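Count the Homes, Then Count the Folds

14 September 2019
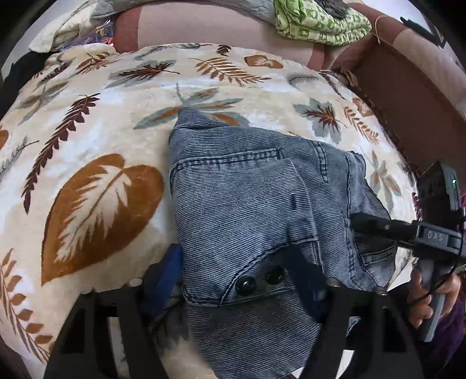

Hand-held grippers working on a folded denim garment, on a leaf-print blanket.

Most papers on cloth handling report one number near the top, and that number is a success rate. I have written a few of these papers myself. I think the number has done our field more harm than good, and I want to argue for putting a different one in its place.

The usual setup goes like this. You bolt an arm to a table. You buy a stack of plain T-shirts, all the same size. You collect demonstrations until the policy folds well, then you run 100 trials and report how many came out right. If the result is in the nineties, the paper gets in. The reader comes away thinking that folding is close to solved. Then someone moves the table to a room with a window and the policy reaches for a shadow.

Hand-held grippers were supposed to help with this. A person holds the tool, does the task with it, and the tool records what the fingers saw and where they went. No arm is needed, so the work can happen on a bed or a sofa as easily as on a bench. The tools are cheap next to an arm and a person can learn to use them in an afternoon. I am in favor of all that. My complaint is that many groups bought the tools and then kept them in the lab, on the same table, with the same shirts.

Our own group did this for longer than I like to admit. The first set we built, which we called Jondow, had 792 demonstrations in it. Every one was recorded in 2 rooms, both of them ours. The policy we trained from it did well in those rooms. When Vichien Limsakul took it to his apartment and laid a pair of jeans on a patterned bedspread, it picked up the bedspread.

It was not a subtle failure. The fingers closed on a printed flower and pulled. The network had learned that the thing with color and edges was the garment and the flat pale thing was the table. In our lab that rule was always true. We had never given it a reason to learn anything else.

People have offered me two answers to this. The first is to add the variety later, by changing colors and backgrounds in software. We tried it on Jondow and it helped some. What it does not change is how the person moved. Cloth on a hard table slides. Cloth on a blanket drags, and the blanket comes with it, so people pinch higher and press less. A hand adjusts to that without being told. Painting a new background behind a recording made on a hard table gives you the wrong motion over the right picture, and the policy learns the wrong motion.

The second answer is that more data of any kind will fix it. Atif Janjua and I argued over this for most of last December. His view was that a large clean set gives the model a base, and a small messy set can be added at the end. Mine was that the messy set should come first and be most of the total. We settled it by training both ways, with the same number of demonstrations in each. The set that was mostly recorded in homes did worse on our lab table, by a small margin. It did much better in homes it had not seen. Atif now says the test was unfair to the clean set, as the homes we tested in looked more like the homes we trained in. He has a point. I would still take the second policy if I had to put one in a kitchen.

Denim is a good example of why. It is stiff, it has thick seams, and it has buttons that a finger can catch on. A folded corner of it will stand up by itself where a T-shirt would lie flat. A policy trained on T-shirts has never felt that, so it closes too early and the corner slips out. You can't reason your way to the right grip from cotton jersey. Somebody has to pick up the stiff thing and record it.

Home recording has real costs. Tracking gets worse on soft surfaces with repeating prints. Lighting changes between one take and the next. People sit down, get tired and start doing the task one-handed. We threw out far more takes from homes than from the lab, and going through them was dull work. A reviewer of our last paper called the data noisy and asked us to repeat the study under controlled conditions. I understand the request, but controlled conditions were the thing we were trying to measure the effect of.

So my proposal is a small one. Next to the success rate, print the number of separate places where the data was recorded, and the number of separate places where the policy was tested. Say how many of the second were also in the first. Those figures fit on one line of a table. For Jondow that line would have read 2, 2, and 2, and any reader would have known what to make of our success rate.

We are adding the line to everything we put out from here on, including the old results.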